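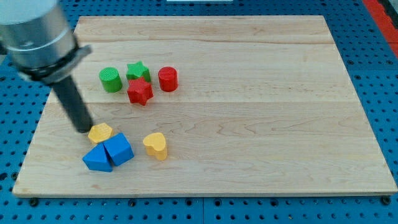 Faz tempo que me perguntam quando é que uma máquina vai arrumar o quarto das crianças, e a minha resposta continua a mesma: primeiro quero ver passar na minha lista. Eu faço inspeção de bancada na Skistside, e guardar brinquedo é a tarefa que mais me diverte avaliar (e a que mais me dá dor de cabeça). Juntar bloquinhos verdes, vermelhos, azuis e amarelos numa tábua de madeira parece coisa de criança de três anos, mas bota uma estrela encostada na outra e um coração com a ponta virada para a frente e me diz por onde você pegaria! Segue a lista de 8 de jul. de 2019, com os meus comentários.

1. Base e fixação
Tábua apoiada por inteiro na mesa perfurada: OK.
Parafusos da mesa reapertados: OK. Passei a chave em todos antes de ligar, mania minha.

2. Braço e ferramenta
Flange sem folga: OK.
Ponta sem rebarba: OK, passei o dedo com tudo desligado, claro.
Cabo com sobra para o giro completo: PENDENTE. O cabo da Kermani é curto, já pedi outro em dezembro e nada.

3. Parada de emergência
Botão ao alcance da mão esquerda e da direita: OK.
Tempo de parada: 400 ms, dentro do que a gente aceita aqui. Eu queria menos, mas vá lá.
Reinício só com confirmação: OK no segundo teste. No primeiro eu tinha esquecido a chave no modo manual, culpa minha.

4. Peças
Sem lascas nem cantos cortantes: OK. São peças com aquelas linhas de camada da impressão 3D, então olhei uma por uma.
Peças encostadas umas nas outras: ATENÇÃO. Um cubo colado num triângulo é o tipo de coisa que a gente separa com o dedinho sem pensar. Para a máquina, são 2 tarefas: desencostar e só depois levar.

5. Área em volta
Ninguém dentro da faixa com o braço energizado: OK, mas a Mỹ Hoàng entrou para pegar a caneca e levou bronca (de leve).
Piso livre: OK.

6. Registro
Contador de ciclos: 2.582. Anotado na ficha e no sistema da Zavetti.

Comentário geral: liberado para teste com supervisão, não liberado para rodar sozinho. E em casa? Eu ainda não deixaria. No galpão de Gondham a mesa é sempre a mesma, a luz também, e não tem gato. Na minha sala tem tapete, meia perdida e um sobrinho que muda tudo de lugar enquanto você pisca! Para separar peça em bancada eu já acho que dá jogo, desde que alguém fique por perto com a mão no botão. Volto ao item 2 quando o cabo chegar.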